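How to start a social tennis session at your village hall or park court

214 shares
17 comments

Plenty of places have a court that sits idle most evenings. Ours in Sturkcombe had a padlock on the gate and moss along one baseline, and the parish was close to turning it over to parking. It now has a regular session with a waiting list in summer. Below are the steps we followed, in the order I would do them if I had to start again.

1. Find out who owns the court

Ask the parish or town council first. If they don't own it they will usually know who does. You want three things in writing: permission to use the court at a set time, who pays for repairs, and whether you are allowed to charge. Our letter ran to half a page and has never been argued over.

If the court belongs to a school, expect to be limited to evenings and holidays, and ask about toilets before you agree to anything.

2. Check the surface and the net

Walk the whole court slowly. Loose grit can be swept and moss can be treated, but a crack wide enough to take a pound coin needs a proper repair. Treat moss on a dry day in autumn, leave it for as long as the packet says, then brush it off with a stiff broom. We started in November and did it again in spring.

The net should be 3 feet high at the centre. If there is no centre strap, buy one. A sagging net makes every rally feel odd and people notice even if they can't say why.

3. Sort out insurance

Don't assume the council's policy covers you. It probably covers the land and not the activity. Ring round for public liability quotes and describe the session exactly as it will run, including whether under-18s will be there. If you join a local league or county body, check whether cover comes with membership.

4. Buy the balls and a few spare rackets

You need less than you think. For one court, start with four spare rackets in different grip sizes and enough balls that play doesn't stop while someone looks in the hedge. Second-hand rackets are fine if the frame isn't cracked. Put fresh grips on them. 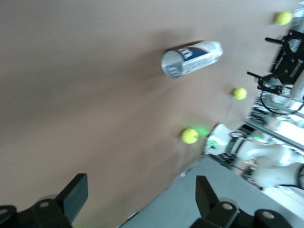
Pressurised balls play best when new and lose their bounce after a few weeks, even if they are hardly used. Pressureless ones feel heavier but last much longer, and for a mixed group of beginners I would buy those. To test an old ball, drop it from head height next to a new one. If it comes up noticeably lower, put it in the practice bucket. Dogs get the ones after that.

Write a letter on each ball in marker pen. It saves arguments when there is a second court next door.

5. Set a time and stick to it

Pick one evening and keep it. We tried moving ours about to suit people's shifts and the numbers dropped straight away. Two hours is long enough. In our case 6pm works for most of the year, then we stop when the light goes – there are no floodlights and the neighbours would rather it stayed that way.

6. Take bookings

A sheet of paper on the noticeboard did us for the first season. After that we moved to Wiselico, which lets people put their name down from a phone and drop out again without ringing anyone. Amissah does much the same job and handles payments too, but we collect money in a tin and didn't need it. Whichever you choose, close bookings 30 minutes before the start so you know who to expect.

7. Run the first session

Arrive early and put the net up. Play short doubles games, first to four, then swap partners. This keeps people moving and stops the stronger players from pairing up all evening. Anyone waiting can rally against the practice wall if you have one.

Charge a small flat fee. We ask £2 a head, which pays for balls, the insurance and the odd tin of net paint.

8. Store the kit

A lockable plastic box is enough if it is kept indoors. We use a Vetix deck box in the pavilion store. Dry the rackets before they go in, and take the net down over winter unless you like buying nets.

Comments are open if you have a question about any of the steps. I check them most evenings.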